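The board, the leek and the wet edge

Leeks hold grit between their layers, and cutting them involves more water than most vegetables. For a small kitchen, the layout of the bench matters nearly as much as the edge on the knife.

Hannelore Bühler, who plans domestic kitchens for the Fikov studio, starts with three items: a board, a knife and somewhere to drain. She allows 112 centimetres of clear bench for them. Ruba Abu Hammour, a cook who tested the layout last November, found she could manage with less if the rack stood close to the board.

Bamboo is a grass, pressed and glued into panels. It is harder than many timbers used for boards and dulls a fine edge sooner. It also takes up little water, provided it is dried upright.

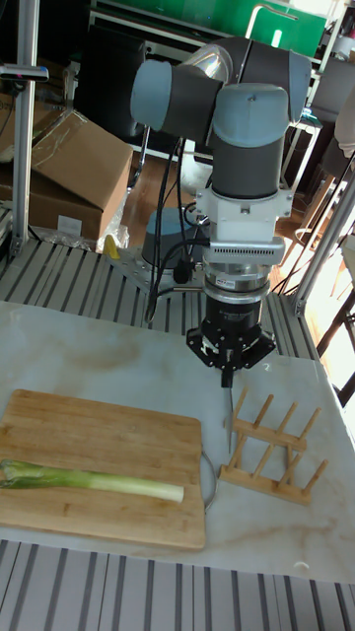
Marble and its limits

A bamboo board on marble needs a damp cloth beneath it if it tends to slide. The stone itself is unsuitable for cutting – it will turn a thin edge in a few strokes. Lemon juice and vinegar etch the polish, and a sealer slows staining without preventing etching.

Preparing the leek

Trim the root, then slit the stalk lengthwise and rinse it with the layers fanned under a cold tap. Drain it cut side down. The dark green tops are tougher and go into stock.

Racks

Peg racks in light wood suit plates and small boards. Knives should be dried by hand and put away. Bühler oils her own rack every 5 weeks with food-grade mineral oil, wiping off the excess after 2 hours. Abu Hammour leaves hers bare and scrubs it with salt when the pegs darken.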